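Parlow: a word list of everyday household terms

README, version 3
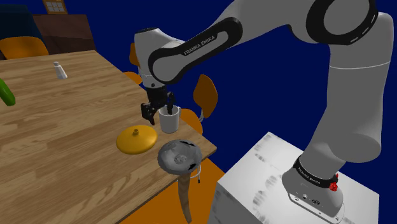 Parlow is a list of 2,000 words and short phrases that people use at home, gathered so that anyone making a crossword, a spelling game or a set of flash cards has something friendlier to start from than a full dictionary. It grew out of an older list called Trarnix, which was put together for a word game and then left alone for a good long while. Quite a few of the Trarnix entries are still in here, tidied up, and the rest came in bit by bit as people wrote to say that we had "colander" but had somehow forgotten "sieve".

What you get

There are 2 files. The first, words.txt, has one entry on each line, in lower case and in alphabetical order, and you can open it in anything. The second, notes.csv, has the same entries again with 3 columns: the word, the room or part of the home it mostly belongs to, and a short remark where we thought one would help. Many of the remarks are blank, and that is fine – "spoon" does not need much saying about it.

Both files are saved as UTF-8. If the accent in "sauté pan" comes out as nonsense in your spreadsheet, try bringing the file in through the import menu and choosing the encoding by hand.

How words were chosen

A word went in if we could imagine saying it out loud to someone in the next room. I know this is a loose sort of rule, and we did go back and forth over a few of them ("antimacassar" stayed, mostly out of fondness). Brand names were left out, even the ones everybody uses as ordinary words. Spelling is British throughout, and where a thing has more than one name, such as "settee" and "sofa", each name has its own line.

The room labels follow the scheme from Nillgate, our earlier list of furniture words, with "garden and shed" added on the end. A word has only one label, so "bucket" had to live somewhere, and it lives under the sink with the kitchen things.

Known gaps

We are thin on words for heating and plumbing, and the regional words lean heavily towards the north of England. Plurals are missing unless the plural is the usual form, as in "curtains" or "tongs". A few phrases of more than one word may trip up a program that expects single words – Mridha, the little crossword filler many of you use, skips them without complaint.

Using it and sending changes

Please use the list for whatever you like, paid work included. A mention of Parlow is always nice to see but you needn't give one. New words and corrections are very welcome as an issue or a plain message, ideally with the room you would put them in. The next tidy-up is planned for August.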